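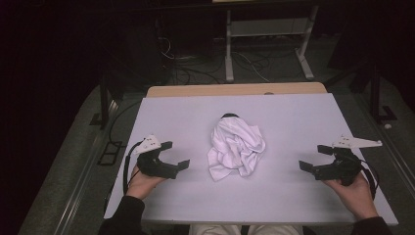 Section 4: Folding on the Flendon board

Before you fold anything, please give yourself a proper clear space to do it in, and by that we mean the whole of the board and a bit of elbow room either side. The Flendon board is meant to sit flat on top of an ordinary table, and it doesn't matter at all if some of the table shows behind it, as a strip of the wood does at the far edge. A white cloth dropped in a heap in the middle, all creases and loose corners, is a perfectly good place to begin, so don't feel you must tidy it first.

1. Wipe the board with a soft dry duster and let your hands dry fully if you have just washed them.

2. Sit square to the near edge with the cloth within easy reach of both hands.

3. Check for anything lying under the cloth and take it out. It is surprising how often a sock or a glasses case gets folded in with the napkins (we have done it ourselves at Sinthorpe, more than once!).

4. Find two corners that share one side, and lift them gently until that side hangs straight.

5. Lay the cloth down again, away from you, and smooth it from the middle outwards with the flat of your hand.

Note: If you can't find a corner, look for a hem and follow it along. You will come to one sooner or later, and there is really no hurry.

Caution: Do not iron on the board. The surface will mark, and the marks do not come out. Use the Bellamy mat from Section 7 instead.

Slippery cloths

Anything with a bit of a sheen will want to slide back into soft rounded folds as soon as you let go of it. Start with whichever edge is already lying straight and work back from there, a little at a time.

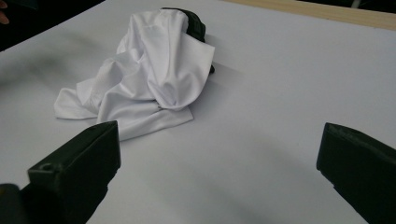
Tobias Achterberg wrote to us in February to say that he turns slippery cloths face down before the first fold, and that they stay put far better that way, though he still gives the bigger ones a second smoothing before he puts them in the drawer.

6. Fold in half, then in half again, pressing lightly along each crease.

7. Leave the finished cloth on the board for 12 minutes before you move it to the Punda tray.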